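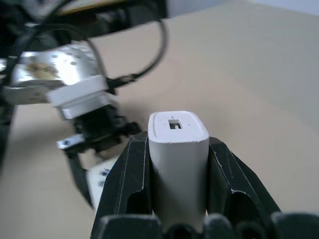

The gripper comparison at the Clilton workshop entered its second stage in August. Two sets of fingers were under consideration: the Rundport pair, supplied with the arms, and the Lerness pair, which Wiremu Ruawai ordered separately. Each set was given 100 attempts at picking up a small object, turning it upright and holding it steady for 3 seconds.

The Rundport fingers completed 78 of their attempts. Most failures occurred during the turn, when a smooth object slid downward and came to rest at an angle. The Lerness fingers have not yet finished their series, and no figure will be given for them until they have.

Shona Pomare has asked that the wrist camera be judged separately from the fingers. I agree with this request. A close view is useful for checking the grip, but the body of the gripper fills the lower part of the picture and is never in focus. Moving the mount forward would help — at the cost of clearance near the table.

The controller settings were left unchanged throughout. Readers who wrote to ask about the Engelbrecht controller should note that it will be tested next, with the same objects and the same closing speed.

We use cookies to improve your experience on this site. By continuing to browse, you accept our cookie policy.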